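Layout team moved to generated rooms, now we only review. How do other teams split the work?

Posted in Workplace and Tools, 2025-02-25

Aitana Ortuño

I work on a scene team. We make simulated rooms that home robots practice in before anyone lets them near a real kitchen. Until last June we did it all by hand. You got a brief (dining table, clutter level two, one target object), you picked the furniture from the library, you placed it, you set the lights, you ran the physics check and you sent it on. I was good at it. A decent day was a handful of rooms and a good week for the team was 40.

Then the company brought in a layout generator called Tumora. It takes the same brief and fills the room itself. It puts out 800 rooms a week and could do more if we could keep up, but we can't, and that is the reason I'm writing. Our job is now to open each one, look at it, and mark it pass, fix or reject. If it's a fix, we nudge whatever is wrong and send it on. The target is set per day and shown on a board that everybody including our manager can see.

I should say that nobody was let go. Two people moved to the asset library by choice and the rest of us stayed. My pay is the same. But the job title still says layout artist and I haven't laid out a room from scratch in months.

The reviewing itself is harder than people think. The obvious failures are quick - a chair through a wall, a cup hanging in the air. What slows everyone down is the rooms where nothing is broken but you stop and ask whether a person would ever leave things that way. Take a white table with rounded chairs, a lamp toward one end, a remote lying at an angle, a brown pot near the lamp, and a baseball bat laid along the near side of the tabletop. Does that pass? I say yes. People put bats on tables when they come in the door, and a robot that tidies a table has to deal with a long thing as well as small things. The person at the next desk says reject, a bat belongs on the floor or in a closet. We both have the same written guideline and it says "plausible for a home." So whether a room like that gets through depends on who opens it.

When we built by hand this never came up. Each of us had habits and they averaged out, or nobody looked. Now the disagreement shows up as a number next to your name. My reject rate is low and a coworker's is high and we have both been asked about it in our one-on-ones.

What I'd like to know from people on similar teams:

How do you decide the plausible-or-not cases so it isn't just whoever gets the room?

Do the reviewers have any say in the generator's settings? We currently don't. We write comments in a text box and I have no idea who reads them.

Has anyone managed to keep some hand building in the job? I asked and was told it isn't efficient. I'm worried that in a year none of us will be able to do it.
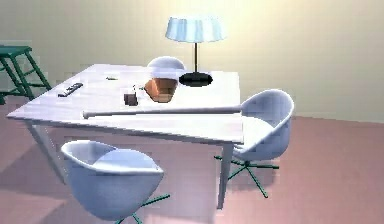

Hsiu-ying Chu

I'd pass the bat too, but I would want to know what the room is for before I said so, and I suspect that's your real problem. "Plausible for a home" is not a rule anyone can apply the same way twice. We had nearly the same wording and the same fights.

What we did was split it into two separate calls. First one is physical: does everything rest on something, does anything overlap, is there a way for the robot to get to the table. Strict, no opinions, and most of it is now checked by a script before we see the room. Second one is "odd but allowed" and it's a tag, it isn't a reject. The room still goes through with the tag on it and the people training the robot decide if they want odd rooms in that batch. Often they do. They told us that our rejects had been removing exactly the mess they wanted to test on, which was annoying to hear after months of careful rejecting.

You'll need someone above you to agree to the tag. Bring cases when you ask. We pulled 507 rejected rooms and had two people go through them separately without seeing each other's marks. It took most of a week. They disagreed so often on the furniture clutter ones that the discussion was over quickly. After that the reject rate stopped being shown by name, and it's now shown per batch, where it tells you something about the generator.

On the text box: ask directly who reads it. In our case it went to a shared folder with no owner. Now one reviewer sits with the generator people for an hour every second week and we take turns. Small things get changed that way. Long objects on tables used to come out far too often for us and they turned it down after one of those meetings.

I don't have a good answer on hand building. We lost it.

Bukola Iyamu

Just hit your target and don't overthink it. If they wanted an artist's opinion they'd have kept the old process. Same thing happened where I was (packaging proofs, different field) and the ones who argued about every proof were miserable.

Dinesh Seneviratne

Don't agree with the reply before mine, but I'll stick to the third part of your post.

We kept some. It took asking three times. What worked was not calling it hand building. The generator gets worse at whatever it has never been given, and for us that was corner desks and anything with a sloped ceiling. Somebody has to build the first rooms of a new type so there's something to compare its output against. We call those reference rooms. Each of us builds 20 a quarter and the hours come out of review time, with the daily target lowered to match. Get that last part in writing. The first quarter they gave us the rooms and left the target alone, and people were staying late to do both.

It is less than you used to do and you don't choose the briefs. Still, you keep your hands in, and I've noticed that I review faster in the weeks when I've also been building. I can tell sooner what is a quick nudge and what needs to go back.

Also get your job title changed, or at least get the review work written into the description. When I applied for a raise the form still listed layouts completed per month, and mine was close to zero. It got sorted out but it took until the next cycle.

Aitana Ortuño

Thank you both. The tag idea is something I can take to my manager this week. I didn't know about the job description problem, so I checked mine, and it still lists layouts per month too.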